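FOR IMMEDIATE RELEASE

Stotia Opens Back-to-School Backpack Drive, Publishes Packing Guide for Families

NANDNESS – Stotia, the community supply service based in Nandness, will collect and hand out used backpacks again this August. The drive runs for 6 weeks and has a goal of 368 packed bags, up 47 from last year. The bags will go to students at 17 schools in the Nandness and Heydari area.

Donated backpacks may be any color and any brand. They do not need to be new. Stotia asks that the main zipper open and close all the way and that both shoulder straps be attached. Small marks on the fabric are fine. Bags with broken zippers can be left in a separate bin at the Heydari drop-off point, where the usable buckles and webbing are removed for repairs.

Each bag is emptied and looked over before anything is packed. Front pockets get a second check. Last year's donations turned up library cards, house keys and one retainer, all of which were held at the front desk. 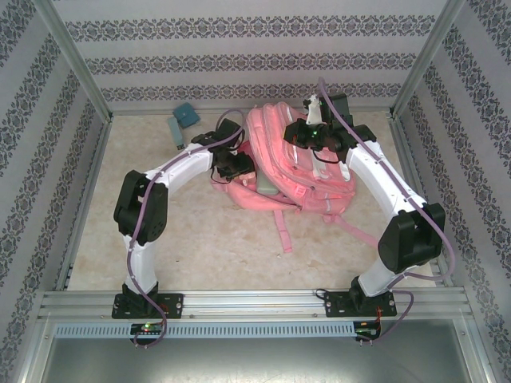 What Goes in Each Bag

The packing list was drawn up with Grirari, the school supply store on the Heydari road, and is the same for all grades except for the books. Every bag gets notebooks, a pouch for pens and pencils, a ruler, and a folder for papers going home. Reading books are chosen by grade level. Grirari is supplying the notebooks and pouches at cost.

Bags are laid flat on a table with the main compartment open. Books go in first, against the side that rests on the wearer's back, with the largest one closest to the straps. The pouch goes in after the books. Small items go in the front pocket, which is then zipped shut. A packed bag should stand up without tipping when it is set on the floor – if it falls forward, the books have been put in too far from the back.

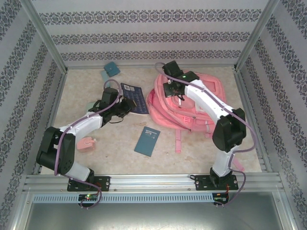
Pink backpack with books, a pouch and other small items.

Checking the Bags

Stotia has also put out a one-page sheet for families who want to get another year out of a bag they own. It covers the places where school backpacks tend to wear first: the ends of the zipper, the top of the shoulder straps, and any mesh sections. Loose stitching at the strap should be sewn with heavy thread before the bag is loaded. Lint and crumbs come off mesh with a dry brush. Padded straps should be washed by hand in cool water and hung up to dry.

The sheet is free at the Nandness office and at the Grirari counter.
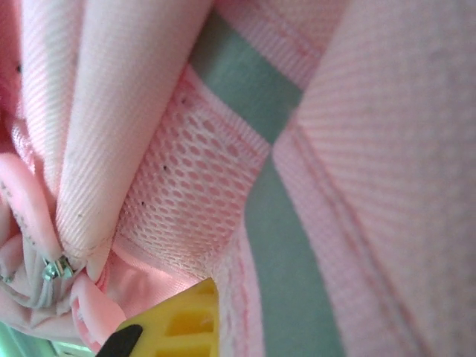 Mesh, webbing and padded fabric on a pink backpack, seen close up.

How to Donate

Backpacks and new supplies can be dropped off at the Stotia office in Nandness or at the Heydari drop-off point from 9 a.m. to 4 p.m. through the end of August. Please empty all pockets first. Used pens and opened packs of paper cannot be accepted. Schools will send home a request form, and families can also ask for a bag at either location.

About Stotia

Stotia collects, sorts and gives out household and school goods in the Nandness and Heydari area.

Media contact: Stotia Press Desk, Nandness office

###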